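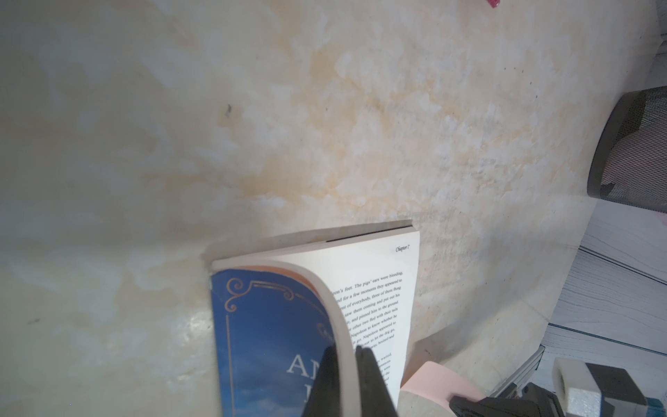
Comment est fait un livre de poche ?

Partagé 186 fois | 19 commentaires

Un livre de poche est un livre à couverture souple. Il se compose de deux parties : le bloc de pages, en papier, et la couverture, en papier plus épais. La couverture est collée au bloc par le dos.

La couverture
Elle comprend trois zones : le premier plat (devant), le dos (la bande étroite visible sur une étagère) et le quatrième plat (derrière). Le titre est imprimé sur le premier plat, souvent en grandes lettres. Certaines couvertures portent un décor, par exemple des filets dorés sur fond bleu. Comme elle est souple, elle peut s'enrouler quand on la replie.

Le bloc de pages
Un feuillet est un morceau de papier. Il a deux faces, donc deux pages. Un livre de 380 pages contient par conséquent 190 feuillets. Vu par la tranche, le bloc ressemble à un empilement de lignes fines. La tranche est parfois blanche, parfois crème.

Le titre courant
En haut d'une page, on trouve souvent une petite ligne séparée du texte. Elle s'appelle le titre courant. Elle indique le titre du livre, l'auteur ou le chapitre. Dans le livre ouvert sur la table, elle est en italique : « Chapter 7 », c'est-à-dire « chapitre 7 » en anglais. Le texte de cette page parle de cochons, d'un chien et d'un personnage nommé Napoleon.

Le dos collé
À l'atelier Zupan, Nikola Perić assemble les livres dans cet ordre :
1. Les feuilles imprimées sont pliées en cahiers.
2. Les cahiers sont empilés, puis serrés.
3. Le côté du dos est fraisé (une lame enlève les plis).
4. La colle chaude est appliquée.
5. La couverture est posée et pressée.
6. Les trois autres côtés sont coupés droit.

Si l'on ouvre trop fort un livre collé, la colle peut se fendre. Des pages se détachent alors.

Petit lexique
Gouttière : côté du bloc opposé au dos.
Tête : bord supérieur du livre.
Queue : bord inférieur.

Texte : Negin Yazdani. Relecture : Hòa Vũ.
Dernière mise à jour : 14 septembre 2021

© Sudatach | Contact | Haut de page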